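**Re: [workstations] Old thermal paste - how clean is clean enough?**

Hello all, this one got me out of my chair because I've been up to my elbows in the same job all month!

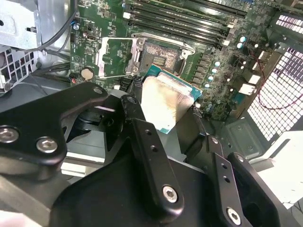

Old paste still on the lid, socket open, no memory in the board.

> I've got the cooler off my old workstation for the first time since I bought it second-hand. The paste has gone brown and sticky and it's smeared right across the metal lid. Do I need to get every last bit off, or is a quick wipe with kitchen roll all right? Also, is it safe to clean the chip while it's still in the socket? I'm nervous about the pins.

Get it all off, it's so worth it. A quick wipe mostly pushes the stuff about, and you end up with new paste sitting on a skin of old paste. Mine is that same yellowy brown, and it comes away beautifully once it's had a minute to soften.

On your second question, I take the chip out. I know plenty of people on here clean them in place and have never had a problem, but those gold pins in the socket are so fine that I don't want a damp cloth anywhere near them. With this sort of board you lift the lever, swing the metal frame up and the chip is just sitting there. Hold it by the edges, keep your fingers off the gold contacts, and put the plastic cover back on the socket if you've still got it. (I keep a Hudima biscuit tin full of them. Best tin in the house.)

What I do then:

- Dab isopropyl alcohol on a coffee filter and lay it on the lid for a minute. Coffee filters don't shed, kitchen roll does.
- Wipe from the outside in, so the muck doesn't get pushed over the edge on to the green part.
- New bit of filter, go again, until it comes up white.
- Cotton bud round the edges, nearly dry.
- Leave it to air while you do the bottom of the cooler the same way.

I've been using the Clorex wipes for the first pass. They're a bit small but they really do shift the old crust. The Prollus cleaner is lovely on coolers, though it leaves a faint orange smell in the shed for the rest of the day. A 400 ml bottle of plain alcohol would see most of us through to retirement, mind you.

If you want to smooth the bottom of the cooler as well, 2000 grit wet and dry on a flat bit of glass is as rough as I'd go. I tried 240 once on a scrap one and it looked like a ploughed field. Leave the chip's own lid alone, it doesn't need it.

Has anyone tried the thermal pads Tesfamariam are selling? I've got one more board to put back together before the end of October and I'm tempted to give them a go instead of paste. And do tell us how yours comes up - I love a before and after!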